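Right, the small back room is finally papered and I need to tell someone, so you're getting a thread.

For anyone new: I've been doing this corner up since October. The plan was one pretty little nook with a shiny worktop, flowers on every wall, and no beige paint anywhere. The beige was allowed to live in the marble and nowhere else.

Marble first! I went back and forth over plain white for ages and I'm so glad I held out for veins. Pale grey, cream, a bit of blue if you get down close. It shines like mad when the lights are on.

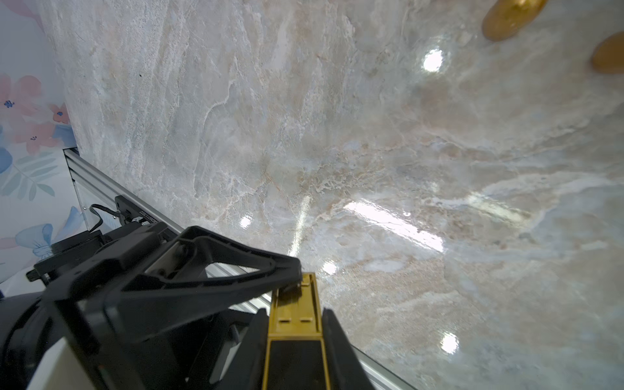
Marble, lights on. Pink flowers just creeping in at the side.

The pattern is from Julis and it's the sort of thing my gran would have had in the spare bedroom — I mean that as the highest praise. Peonies, bows, twisty ribbons, the lot.

I used 5 rolls. The shop in Kotitdale said four would do it and I nearly listened. With ribbons crossing on a diagonal you lose a silly amount to matching, so please, please buy the extra one.

Total for paper and paste was 292, which made me wince, but I'd put 20 a month aside for it and that took most of the sting out.

Three walls of it. I was told one would be plenty and the other two should be plain. No thank you!
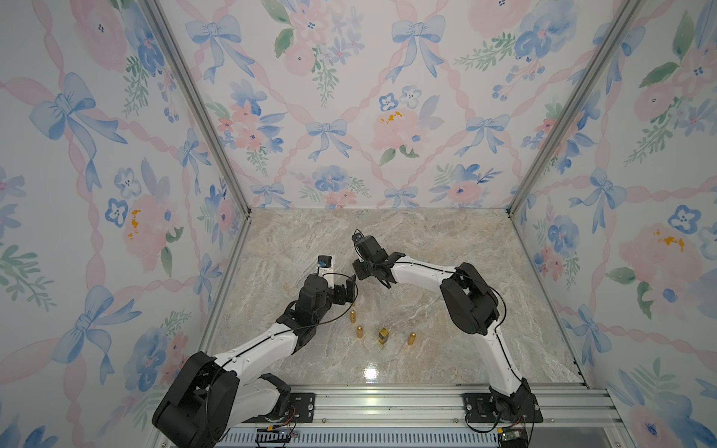

The corners were the bit I dreaded. I started in the middle of the back wall and worked outwards both ways, so the bows sat where I wanted them and any fudging ended up at the sides. Took me two evenings and a lot of tea.

Favourite bit, since a few of you asked: the blue pansies low down on the back wall, just above where the marble starts. The blue in the stone picks them up and I didn't even plan that.

Someone asked about paste. I used the Vandenberghe ready-mixed tub. Goes on thick, gives you ages to slide a strip about before it grabs. Wipe the seams with a damp sponge as you go.

Next up, gold. I've wanted gold against this pink for months and the small gold bits look so good on the pale top. Warm colours on that stone, every time.

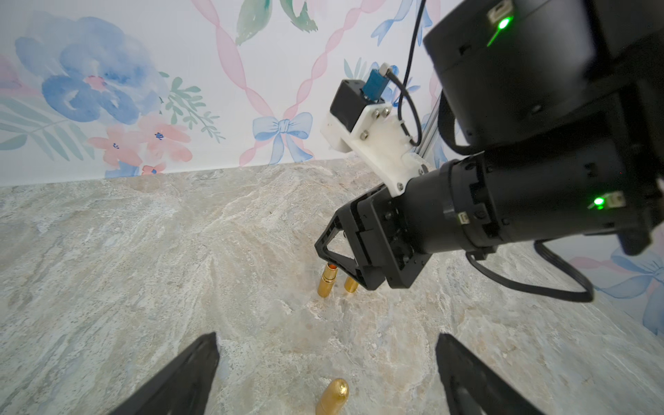 I'm still looking for a shade for the corner lamp. Zudine do a pleated one in pale blue that might be perfect or might be one bow too many. Opinions very welcome, I'm leaning towards yes.

Also I have half a roll left over and I'm thinking drawer liners. Has anyone done that with paste-the-wall paper? Does it curl?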